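Sunday Rounds With the Path Robots

The students at Likness meet early on Sundays, before the dog walkers come out, and by the time I had found the right gate (there are two, and of course I tried the wrong one first) they were already arguing happily over battery straps. Their club is called Stundari, it has 16 members, and since October it has been building a small wheeled robot, Clotodik, that is meant to find its own way along a park path with no painted lines to help it.
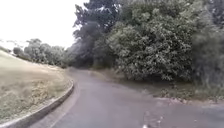 Words by Lie Features Desk
June 11, 2023

A bend like this one is harder than it looks! On the left there is a low concrete curb to follow, pale along the top and easy enough to pick out, but on the right the asphalt just gives way to weeds and leaf litter in a ragged sort of line, and the students have spent many evenings teaching their program where the path stops and the verge begins. Dark, blotchy patches on the pavement are another headache, and the club keeps a whole folder of them.

The rules of their fall contest allow 60 minutes on the course and no steering by hand, so every weekend they practice, write up the run in a shared notebook, and go back to the workshop for toast and a good long talk about what to change. They were on run 37 when I visited, and the next one was already penciled in for after lunch.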